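Bench notebook, January 2023
Visit to Mundthorpe, two-arm cell, open day

Went over with Oda Holmgren. Bríd Rafferty ran the demo. Task is fruit and a plastic bag, two arms on one table, dish with a wavy rim beside the bag. Bríd quotes 468 logged runs on this setup, 122 of them with soft film in the workspace. I asked for the failure split and she will send it.
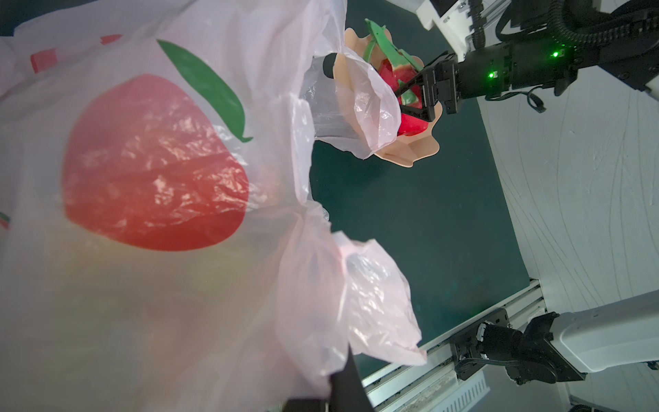
Wrist view, gripper closed on the red piece at the plate.

My interest is the film. It drapes over the rim and hides part of whatever is on the plate. Oda asked whether the wrist view alone is enough for grasp selection. Bríd's answer: they log the fixed view too and have not tested without it. Worth trying on our side - we have both mounts.

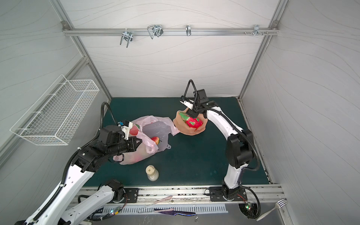 Fixed view, both arms over the table, bag left, bowl right.

Cable routing noted for Hedvig: corrugated conduit in a high loop at the wrist, tied to the upper link on the left arm. Ours is shorter and pulls at full reach.

To do: ask Embla for film samples, 100 pieces. Check rail grooves for debris before remounting. Reply to Bríd re return visit in June.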